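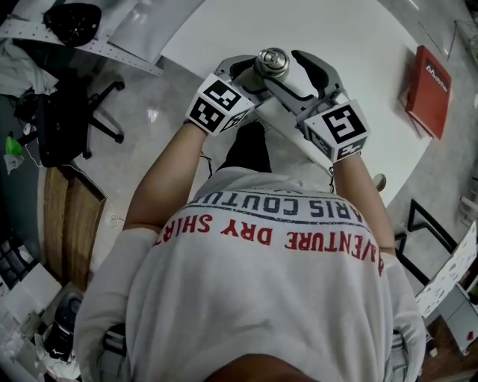
Why does a loaf go stale faster in the fridge than on the worktop?

Starch, mostly. When bread bakes, the starch swells up and goes soft, and as it cools it slowly firms up again. That firming happens quickest at fridge temperatures, so a loaf kept in there feels old long before it has lost much water.

Week 2 notes — Bread and keeping it

I got through less than I'd hoped on staling, so I'm putting the rest here. Please read it before the practical, and bring an apron this time (you know who you are!).

Staling and drying out are two separate things. You can wrap a loaf so tightly that no water gets away and it will still go firm. Warm it through and it softens again for a while, and that's why day-old rolls are lovely after five minutes in the oven and horrid again by teatime. The freezer is fine, by the way. It's the slow trip through fridge temperature that does the harm, so slice first, freeze quickly and toast straight from frozen.

Fat slows staling. So does a bit of sugar, and so does a wetter dough. For the practical we'll make two doughs, both with 400 g of strong white flour. The first is plain, with 66% water, so that's 264 g. The second has the same water plus a good spoonful of butter. Filipa Torres is bringing her rye starter from the Misby bakery and has promised us all a jar, so bring something with a lid.

Somebody asked about mould. I said I'd check and I have — the fridge does hold mould back, so in a hot, sticky kitchen you're choosing which way your bread goes wrong. I'd still freeze it.

Reading: chapter 3 of Dirk Van Rooij's handout from October, the part on crumb. Skip the tables, they're a slog. Short write-ups of your two loaves, one page at most, to me by 19th December please.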